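Plirkside Campground - progress report, October
To: Visser Fund, outdoor access grants
Re: bathhouse, electric loop, booking system

Short one this time, we are closing up for the season and the phone keeps going. Numbers sheet follows separately.

Where we are

Bathhouse at the lower loop is closed in. Roof on, windows in, plumbing roughed and passed inspection on the second try. First try failed on a vent stack that came up too close to the window over the sinks. Moved it. Cost us 4 days and no extra money, the plumber ate it. Tile starts once the heat is hooked up. Still planning on two accessible shower rooms, both with the fold-down bench you asked about in your last letter. Benches are ordered, not here.

Electric loop. 14 pedestals set and wired out of the 14 in the grant. Utility has not energized the line yet. They came out, looked at the transformer pad, said the bollards were too close, went away. Bollards have been moved. Waiting on a new appointment. I call every week.

Gravel pads on the same loop are done except 2 on the creek side, where the ground stayed soft all through September. Would rather leave those till spring than put stone down and watch it sink. They will be tent only until then, and the map will say so.

Booking system

This is the one that slipped. Clatura was supposed to have the new site map live before Labor Day so people could click on a site and see length, slope, shade and hookups before they pay. What we have is a map that works on a computer and mostly doesnt on a phone. Tap a site near the creek and you get the one beside it. Clatura knows, they say the sites are drawn too small and want to redraw the loop in two halves. Fine by me.

Meanwhile bookings are still going through the old Flulari calendar. It works but it can't hold rig length, so every RV booking means a call back from us. One family in August showed up with a trailer that had no chance of making the turn by the dump station. Moved them to overflow, refunded the difference, they were nice about it.

Site details are all in the new system now. Every site measured again with a wheel, because the old list had been copied from a list that was copied from something else. Several back-in sites were shorter than we had been telling people. Corrected.

Use this season

165 reservations on the lower loop from opening to end of September, even with the bathhouse fenced off and portable toilets in the day lot. Weekends good, midweek slow until school let out. Lots of first-time tent campers. Most complaints were about the portables, next most were about construction noise before 8 a.m. We told the crew 8:30 and they kept to it, more or less.

Firewood sales up, ice down (freezer quit in July, replaced with a used one). Neither is grant money, mentioning it as you asked about income.

Money

Bathhouse line is on budget. Electric is a little under as we got the trenching done together with the water line. I would like to move what is left there over to the map and to better number posts - the old posts are low and people drive right past them in the dark. Please let me know if that needs a form or if an email is enough.

Claim for the second payment will come once the line is energized, as the agreement says. If that drags into winter I may ask to claim the pedestals on there own, since they are in the ground and paid for.

Still to do

Tile, fixtures, heaters in the bathhouse
Power to the loop
Two creek pads (spring)
Map fixed for phones, then switch off the old calendar
Number posts, if you agree
New rules board at the gate, with the quiet hours on it this time

Reservations for next season open in January. I don't want to open on the old calendar again. If the phone map isn't right by mid December I will ask Clatura for a plain list people can pick from, with the lengths and hookups showing, and the map can come after.

Site visit any time before the road gets bad. Water is off already, so bring your own coffee.

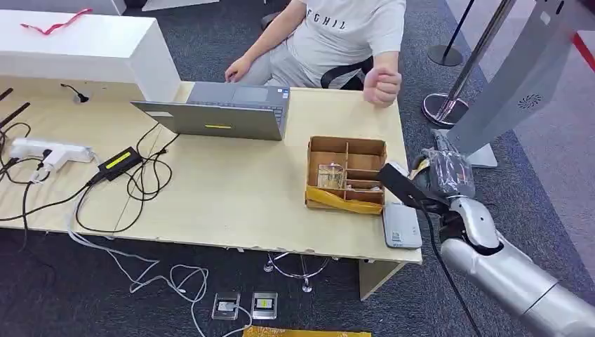
Mererid Powell: Email is enough for moving the electric money, just give me the amount and what it buys. On claiming the pedestals early, I'd need the inspection slip and the paid invoice, then I can put it through without waiting for the utility. Please do the plain list whatever happens with the map. And let me know when the benches arrive.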